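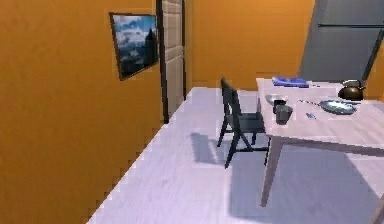
Orness has finished comparing two grippers for its Dukulo home arm and will go ahead with the softer one, the company said on 8th December. The tests were run first in simulation, in a set of rooms built by Abeysekara, and then on a bench in the firm's own workshop. One of the rooms is a dining room with orange walls, where a kettle, a mug and a shallow dish are set out on a white table. Each gripper was given 1,000 tries at picking things up in the simulated rooms and 300 on the bench.

The two grippers did almost equally well on the computer. The gap opened up on the bench, where the soft gripper held on 295 times out of 300. The older two-finger model kept losing its hold on curved handles and thin cutlery – the kind of thing the simulation had scored as easy.

Maham Magsi, who ran the comparison, said the simulated rooms had been too kind to hard fingers. "The contact settings were set in May for a different arm and we should have changed them sooner," she said. "We'd have seen the handle problem weeks earlier."

The team also tried two controllers. The one made by Wurnon was quicker to stop when a finger touched something it shouldn't, but it takes longer to set up and needs its own power supply. Orness has not yet picked between them. Both will be used in the next round, along with a wrist camera fitted 4 cm further back so that the fingers block less of its view.

Soft fingers wear out faster, and Magsi said the price of spare pads was still being worked out. Results for the bench tests will be put on the Orness website in the new year.

Home | News | Reviews | Workshop | Contact

Comments

pete_l
Would like to see the figures for the old gripper as well. 295 on its own doesn't tell me much.

Garnet
Does it still need the compressor? The last soft one I used was noisy.

tomasz88
Same trouble with handles here – we went to rubber tips and it helped a bit.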